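Watgate brickworks records go online for family and local historians
03/07/2022
2 min read 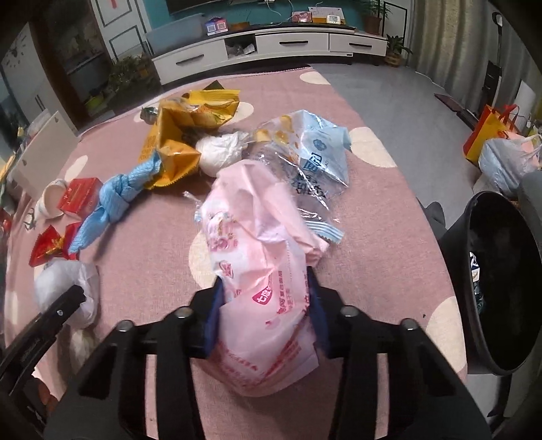

The Otness Brick History Group is delighted to open its catalog of stamped bricks from the old Watgate works, free for anyone to search. It holds 2,462 entries, from plain house bricks to firebricks, drain tiles and a few lovely odd shapes made for kiln arches. Makers' stamps are the heart of it, and a stamp is a great thing to find on anything – even a thin pink plastic bag can carry a shield-shaped logo and rows of lettering, and a brick with a name pressed into it will tell you just as readily that somebody wanted to be known for it. Where a name is worn down, the entry gives the letters that can still be read.

Leen Karam began the catalog with 40 bricks from a garden wall in Leiva. Since then 1,430 entries have been matched to the Watgate order books, which name the yard, the clay pit and often the buyer.

"I still get a thrill when a half-word on a broken brick turns up in the books," said Karam. "We had one reading USEL and the rest gone, and there it was – Usel Fireclay, sold by the cartload!"

Haf Craddock is now working on the pipe and tile pages, with the first due in November. Readers with a stamped brick at home are warmly invited to send in the wording, the size and the place it was found. Broken ones are welcome too.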